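4.2 What the tray task measures

Claims that clearing a surface is a single household skill rest on thin evidence. Most of the studies reviewed in Section 2 ask people to put away objects that already have obvious homes, such as cups, books and coats, and then report how fast the job gets done. We doubt that speed on such a job says much about how a person decides what belongs together. A cup goes with the cups. The hard part of tidying, as anyone with a kitchen drawer knows, lies in the leftovers.

The mixed tray task was first used by Betancur and Thaler in the Hendetano study and was later taken up, with small changes, in the Galanis study. Its supporters say that a tray of unrelated soft and rough items brings out a person's "sorting style," and that this style is stable over time. We set out to repeat the task with 34 adults, each seen twice, with a gap of 17 days between visits. The items were varied from tray to tray, but every tray held at least one cleaning item, at least one item that could be called a toy or keepsake, and at least one that would be hard to name at a glance. Participants were told to clear the tray in whatever way made sense to them. Three open bins stood within reach, with no labels on them.

We kept the trays as plain as we could. The earlier studies used patterned trays, and Palomino has argued in discussion with us that a busy background slows people down for reasons that have nothing to do with sorting. We agree, although a single-color tray brings a problem of its own. An item close in color to the tray may be passed over at first, and a late pick is then scored as hesitation. Figure 3 shows a layout in which this could easily happen.

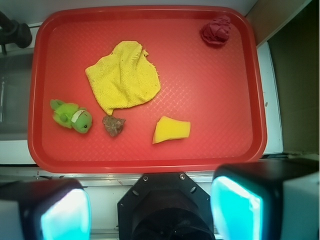

Figure 3. Layout of mixed items on a red tray: yellow cloth, small crumpled dark red item, green plush toy, brownish-gray lump and yellow sponge piece.

The cloth and the sponge piece in Figure 3 form what the Hendetano scoring guide calls a "natural pair." Both are yellow, and both can be used for wiping. The guide gives full credit when the two end up in the same bin and takes the result as a sign of sorting by use. We can't see how the guide rules out sorting by color. A person who groups yellow things will get the same score as a person who groups cleaning things, and the two would part ways only if the tray also held a cleaning item of some other color. In the trays used for the first study, as far as we can tell from the published item lists, this was seldom the case.

The plush toy raises a different concern. It has a white strip wrapped across its head that looks something like a bandage, and several participants remarked on this before touching it. One put it in a bin by itself and said it "needed a rest." Under the guide this counts as an isolated placement, a mark of weak grouping. We scored it that way to stay in line with earlier work, but we don't believe the label. The participant had a reason, and gave it. Nina, who scored the first visits, noted that comments of this kind were common with toys and rare with anything else — a pattern the guide has no column for.

The two remaining items show how much depends on naming. The brownish-gray lump was called a rock by some people and a bit of dried dirt by others. Those who called it a rock tended to keep it, and those who called it dirt tended to set it apart from everything else. The crumpled dark red item was taken for a rag, a napkin or trash. When a person calls it a rag, it may join the cloth and the sponge. When the same person on the second visit calls it trash, it goes elsewhere, and the style score drops. Nothing about the person's habits needs to have changed for that to happen.

We coded 194 trays in all, including practice and repeat trays, and 10 were scored again by Tamayo without sight of the first scores. Her scores matched the originals closely on where things were put. They matched poorly on why. Since the claim of a stable sorting style is a claim about why, we find this troubling, and it should be troubling to those who have used the task to advise families on how to store their belongings.

It could be said that we have been too strict, and that a rough measure is better than none. Thaler makes this case in reply to an early draft, pointing out that people who cleared the tray quickly on the first visit mostly did so on the second. We found the same. But quickness was never in dispute, and a stopwatch would have shown it with a tray of cups. In Section 4.3 we turn to the spoken comments, which were treated as noise in both earlier studies and which we coded separately from the placements.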